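Gripper diary: the second week with the bin

October 31, 2025

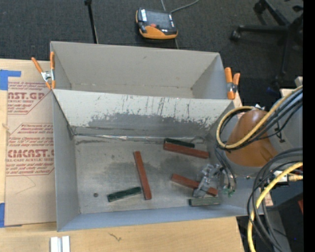 Morning

I came early because I wanted to have the cell for myself before the others need the big table. The task is the same since the start of the week: the arm must take one block from the front part of the grey bin and put it into the rear part. It sounds like a task for a child. The blocks are bar-shaped, red-brown ones and green ones, and when they lie close together the fingers have very little room between them.

At the moment I compare 2 grippers. The first is the Bradier, which we know well, and the second is the Droker, which arrived in March and stayed in its box for much too long. Both have parallel fingers and both are driven by air. The Bradier is slower to close but its fingers are thin at the tips. The Droker closes very fast, and its fingers are wider, so it needs more space on each side of the block.

I must make 321 picks with each one. I chose this number myself in the planning and now I regret it a little. After the first hour my eyes follow the arm without me.

The bin itself is becoming old. The slope between the two parts is full of scratches, and at the bottom the surface is worn through to a darker grey. I know that some of these marks are from my own programs, from the days when I had the approach height wrong. The clamps with the orange handles hold it well on the table. Before the clamps it moved a few millimetres each time a finger touched the wall, and then all my positions were false and I searched for the mistake in the camera.

Before lunch

I tried the difficult case, where a red block and a green block lie side by side and touch. The Bradier tip can go down between them if the angle is exactly right. If the angle is wrong by only a small amount, it pushes both blocks to the wall, and there it cannot take any of them. The Droker does not even try to go between. It takes the two together or it takes nothing. I wrote down "two together" as a failure, although the blocks did arrive in the rear part. A colleague would perhaps count it in a different way. I want to be strict, so that later I do not have to explain my numbers to myself.

The very dark green is a problem for the camera. On the worn floor of the bin it looks almost like a shadow, and the Altau software gives it a low score. I changed the exposure from 29 to 40 and then it found the dark blocks, but the metallic-looking floor became too bright and it began to see blocks where there were none. I put it back to 29. Tomorrow I will think about the light instead of the exposure.

Afternoon

I lost a good part of the afternoon with the cables. The yellow one makes a wide loop over the brown cover of the arm, together with the black ones, and when the wrist turns far to the left the loop becomes tight. I do not like this. I stopped the arm, stood there with the pendant in my hand and turned the wrist very slowly, one degree after another, to see where it begins to pull. Then I put a limit in the program. It costs me some of the grasp angles, mostly for blocks which lie near the front wall, but I prefer this to a broken cable.

The Gajewski controller took the new limit without complaint. I was surprised, as the old controller always wanted a full restart for such a change, and during the restart one could drink a whole tea. Now I have less tea and more picks.

I also looked at the acrylic sheet, which still has its brown paper on and is taped down beside the bin. I want to cut a small guard from it for the hoses. I have never cut acrylic before and I am afraid that it will crack, so first I will practise on a corner.

Evening

My feeling today is for the Bradier, but I do not trust my feeling yet, for I know this gripper and I forgive it more easily. The Droker deserves a fair test with narrower fingers. I will ask the workshop if they can make a pair.

To do: move the lamp, repeat the touching blocks with the new wrist limit, write the air pressure on each page of the results. I forgot it today on the first page.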